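Filed under: Card Storage & Supplies > Binders

Nellent zip binder, after four months of real use

I bought this in the fall for my vintage holos, because my old ring binder was denting the inner column of every page (if you collect, you know the dent!). The Nellent has side-loading pockets sewn straight into the spine, so no rings, and it holds 1028 cards if you double up. I don't double up. My cards are mostly sleeved commons from the Kiler sets plus a few nicer things I got in a trade with Necati Polat, and one card per pocket feels snug already.

The zipper is great. It runs smooth around the corners and I haven't caught a sleeve in it once. The pages are a bit cloudy compared to the Trirkden ones, so foils look a little sleepy until you tilt them toward a lamp.

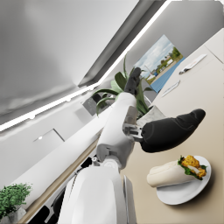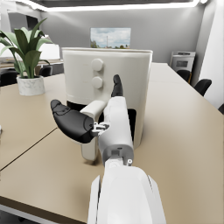
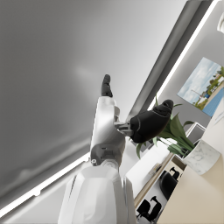 What I'd change

Nine pockets a page is fine, but the last 3 pages in mine came with a wavy seam, and thicker sleeves snag there. I wrote to the seller, Salazar, and got a replacement binder in almost 4 weeks, which is slow, though they let me keep the first one (it's holding bulk energy now). The cover also picks up lint like crazy. Get the gray if you have a cat.

Would I buy it again? Yep, for anything under about twenty bucks a card. My graded stuff stays in a box, and I'm looking at a new one of those in June.

Last updated: Monday, May 20, 2019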